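Unit 6 handout: Faults in shared workspaces
Laboratory Safety for Two-Arm Cells
Instructor: Rafferty Achterberg
Revised April 22, 2023

6.1 The Hoslow stop

Students should read the Hoslow log before section 6.2. The cell ran two arms over one table under a common scheduler. Each arm had its own collision monitor, and neither monitor received the position of the other arm. On run 11 the left arm held its pose after a grip timeout while the right arm began its next reach. The wrists touched. The right arm tripped on joint torque 400 ms later; the left arm did not trip at all and kept its brakes off until an operator pressed the stop.

The log contains no record of the contact itself. It has to be inferred from the torque trace on joint 4.

Two-arm work over a shared table: wrist, side and overhead views.
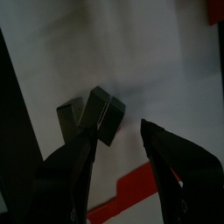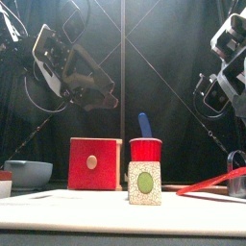
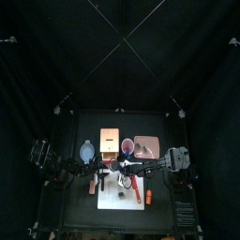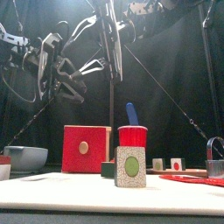 6.2 Analysis

The trip threshold was set correctly for a single arm. The fault lies in the stop chain. A protective stop on one controller was reported to the scheduler as a message, and the scheduler polled for messages every 1000 ms. A hardwired line between the controllers removes that delay. The Bulport cell was rewired this way in July.

Grip timeout is a second cause. An arm that times out inside the shared zone must retain its claim on the zone. At Hoslow the claim was released with the timeout, so the scheduler treated the space as free.

6.3 Restart after contact

Do not clear the fault from the pendant first. Press the emergency stop, save both logs, then check the fingers and cable loops by hand. Run at 20 percent speed with one arm parked.

Exercise: draw the stop chain for your own cell and mark every link that depends on software.

Reading: Jostivier notes, chapter 3; Fuchs, appendix B.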